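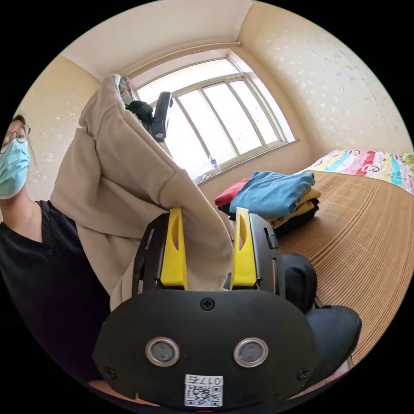 Section 4. Folding and stacking clothes on the bed

Read this section before you put the Drekgate drawer inserts into the chest. The inserts hold garments that have been folded to one width, so the folding comes first. A bed is a good place to do it if you do not have a large table.

4.1 Before you start

1. Clear a flat area at least 552 mm wide near the edge of the bed. Push blankets and pillows up toward the head end.
2. If the bed has a soft mattress, lay a woven mat or a firm board over it. Folds made on a soft surface tend to open again when the garment is lifted.
3. Open the curtain or turn on the ceiling light. Dark items are hard to line up in poor light.
4. Check that each garment is fully dry, including cuffs, hoods and pocket linings.

Note: The folding card (part 2975) is in the flat pocket inside the box lid. It is used for shirts and thin tops only.

4.2 Shirts and thin tops

1. Lay the garment face down with the collar away from you.
2. Place the card on the back, centered, with its top edge just under the collar.
3. Fold one side in over the card, then lay the sleeve straight down along the fold. Repeat on the other side.
4. Slide the card out from the hem end.
5. Bring the hem up to the collar and turn the garment over.
6. Smooth it from the center outward with a flat hand.

4.3 Hooded garments

Hooded garments are thicker than shirts and should be folded without the card.

1. Hold the garment up by the hood or shoulders and let it hang until the sleeves drop free. Shake it once or twice.
2. Lay it face up. Close any zipper and tuck drawstrings inside the neck.
3. Turn it face down and fold both sleeves across the back.
4. Fold the sides in to a width of 200 mm.
5. Fold the hood down flat over the back.
6. Fold up from the hem in thirds. The last fold covers the hood.

Caution: Do not pull on the drawstrings to straighten the hood. The cord can slip out of its channel.

4.4 Making the stack

1. Put the heaviest folded item down first and work up to the lightest.
2. Set each item with its rounded fold facing you.
3. Keep the stack lower than the side wall of the insert. The Clistilach insert has a wall 50 mm higher than the standard one and can take hooded garments.
4. Start a second stack beside the first if the top item begins to slide.

Note: You can sort by color or by type - the inserts work either way. Households with children may find it easier to keep one stack per person.

4.5 Moving the stack to the insert

1. Slide both hands under the bottom item, palms up.
2. Lift the whole stack and lower it into the insert at the back first.
3. Pull your hands out slowly toward the front.

Caution: Do not carry a filled insert by its front lip. Hold it from underneath, on both sides.

To fit the filled inserts into a Grorero or Malý chest, go to Section 5. The runners differ between the two, and the spacers are needed for the Malý only.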